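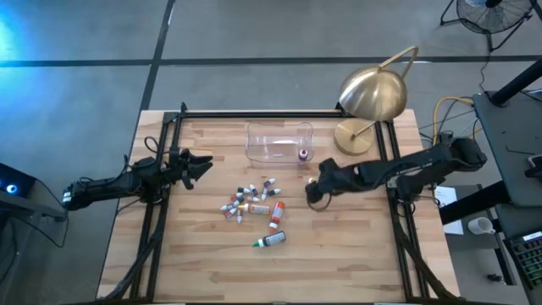 *Bench top, butcher block, with black rails at the sides and back.*

**February - finish trials, Podley workshop**

Entry by Faustino Gallegos. The purpose of this series is to select a maintenance finish for the wooden work surfaces before the Kelau order is confirmed.

Sample strips were cut from the Cludville offcuts and sanded to the same grit. Four finishes were applied: raw linseed oil, boiled linseed oil, hard wax oil and a water-based varnish. Each strip was weighed before coating. Strip 2 had a knot at one end and was replaced.

Curing was set at 64 hours for all strips. The boiled linseed strips remained tacky at the end of that period and were returned to the rack. Hard wax oil gave the most even surface - slight darkening only, no raised grain.

Weight of strip 3 before coating: 513 g. The reading for strip 4 was entered as 674 g, but the scale had not been zeroed. To be repeated.

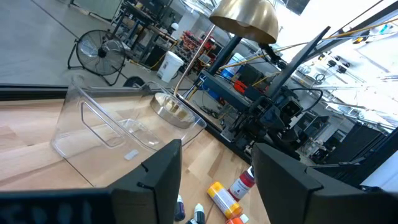 **Category: Storage and Supplies**

Oily rags are to be laid flat to dry outdoors and then placed in the lidded metal can. The Kandasamy invoice for wax oil lists two tins and one was received. A query has been sent. Sanding discs in the finer grit are low, and reordering should wait until the second coat is complete.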